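From: Tarek Smadi
To: Lodudville Shared Workshop members list
Date: October 4, 2026
Subject: Re: Sticky tabletops after refinishing

Ga-eun Moon wrote:
> Hi all. I refinished the two long tables in the back half of the
> shop with the Clarkov wiping varnish, three coats, and they still
> feel tacky in places. Paper sticks to them if you leave it
> overnight. The small table by the window got the same can and the
> same rag and it is fine. Do I need to strip everything and start
> over? Sang-wook thinks the can was old. I'd like to know before I
> buy more, because Fusden only has the big size left.
>
> Also, how long do we keep people off them? Si-eun has a bookbinding
> group coming in later in October and they press hard on the surface.

Ga-eun,

Don't strip anything yet. A varnish that is slow in patches can usually be saved, and stripping those long tables would be a miserable weekend.

I don't think the can is the problem. If it were, the small table would be tacky too. What differs is where the tables stand and what was on them before. The back half of the shop stays cold at night now that the heat is on the timer, and the long tables were the ones we used to wax. The small one came from Joon-young's garage and I doubt it ever saw wax in its life.

Wax left in the grain will keep an oil-based varnish soft over it. It shows up as patches, often where people used to lean, with good hard finish between them. Cold works differently and slows the whole surface down evenly. From what you wrote I suspect you have some of both.

What I would do, in order:

1. Warm the room first. Keep the back half at 70 degrees or so day and night for a week, with the door to the hall open and a fan pointed at the wall, not at the tables. Moving air matters as much as heat. Sang-wook can override the timer, he has the code.

2. Test with a thumbnail. Press in a corner and in the middle of each tacky patch. If the nail leaves no mark after the week, that patch is done and only needs rubbing out. Mark the ones that still dent with a bit of low-tack tape so you can find them again.

3. Wipe the soft patches with mineral spirits. Use a clean white cotton rag, fold it often, and go lightly. If the rag drags and comes away gummy, the coat underneath never set and you will have to take that patch down with a card scraper. If it comes away clean, leave it alone for two more days.

4. Sand between coats, but only where it powders. Use 320 paper on a cork block. Stop as soon as the paper clogs.

5. Put down one thin coat of dewaxed shellac on any patch you scraped. It sticks to nearly anything and seals whatever is left in the wood. Then one coat of the varnish over that, thinner than you think it should be.

Lay the rags out flat outside to dry when you finish, every time. Please don't ball them up in the bin by the sink.

For an idea of the surface to aim for, I mean a polished top with a high gloss that you can set tools on without a second thought.

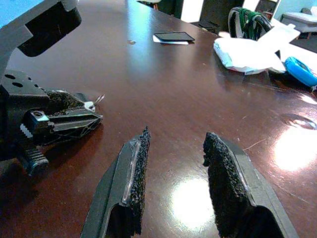 6. Rub it out at the end. Wait until it has been hard for a full week, then use gray pad and paste wax. Yes, wax again, but on top of a cured finish it does no harm. Just write it in the shop log so the next person knows to clean it off before recoating.

On buying more: the big size at Fusden was 34 dollars the last time I looked, and you will not use half of it on repairs. I have most of a can of the Van Hecke left over from my stairs, same type, satin. You are welcome to it. I wouldn't switch brands halfway across a tabletop, so if you end up recoating a whole table, do all of it with the one can.

As for the bookbinders, the tables can take light use once they pass the thumbnail test. Pressing and clamping is another matter and I would give them 9 more days after that. If the dates don't work, Si-eun could put down the hardboard sheets from the rack with clean kraft paper under them. Not newspaper. Newsprint will transfer to a soft finish and then you really will be stripping.

One more thing – the shellac flakes are in the metal cabinet, second shelf, in a jar with my initials. Mix only what you need. The jar of already mixed stuff next to it is old and should be thrown out.

I'm in most evenings after six if you want a second pair of hands on the scraping.

Tarek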